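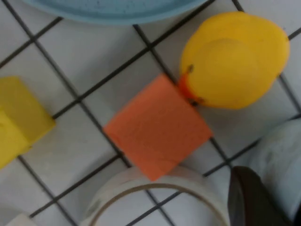 *An orange foam cube on white square tiles.*

## Why squares fit together

A shape tessellates if copies of it cover a flat surface with no gaps and no overlaps. Squares do this. Each corner of a square measures 90 degrees, and 4 corners meet at a point to make 360 degrees, a full turn.

Only 3 regular shapes tessellate alone: the triangle, the square and the hexagon. A regular pentagon has corners of 108 degrees. Put three together and a gap of 36 degrees is left.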